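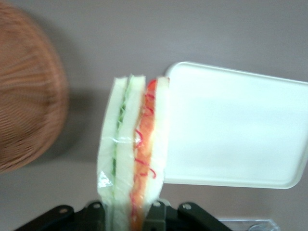
Home | Our Kitchens | Suppliers | Checklists | Contact

Search this site Go

Packed lunch counter – monthly check, Covia kitchen
Posted March, by the site hygiene lead

Done before opening, 6.40am start. Boxes ticked unless there's a comment.

Chiller 1 – OK. Door seal wiped, reading fine.
Chiller 2 – reading 9 at the top shelf, should be under 5. Moved everything to chiller 1, rang Disach, engineer booked. Do NOT restock till signed off.
Probe thermometer – OK. Wipes nearly out, order more.
Wrapped sandwiches – labels checked. 2 egg with no use-by, binned. Rest fine. Whoever is on wrapping, label goes on straight after the film, not at the end of the batch.
Allergen sheet – out of date. Still shows the old Choo mayonnaise, we changed in Febuary. New sheet to be printed and the old one taken off the wall please.
Hand basin – hot water slow to come through, soap OK, paper towels OK.
Boards and knives – green board badly scored, replace. Others OK.
Floor by back door – wet again. Mat is lifting at one corner, trip hazard. Taped for now, tape won't last.
Fire extinguisher – in date, pin in place. Someone has hung an apron on it. Moved.
First aid box – blue plasters low, 12 left. Burn gel missing.
Bins – lids on, outside one overfull.
Pest log – nothing new. Itis visit due, sheet not signed from last time.
Delivery book – invoice 496 has no temperature written in. Ask for it at the door, every time, even when its busy.

Carried over from last month: light cover above the slicer, still cracked. Second time of asking.

Recheck chiller 2 and the mat before the next delivery. Copy of this goes in the red folder.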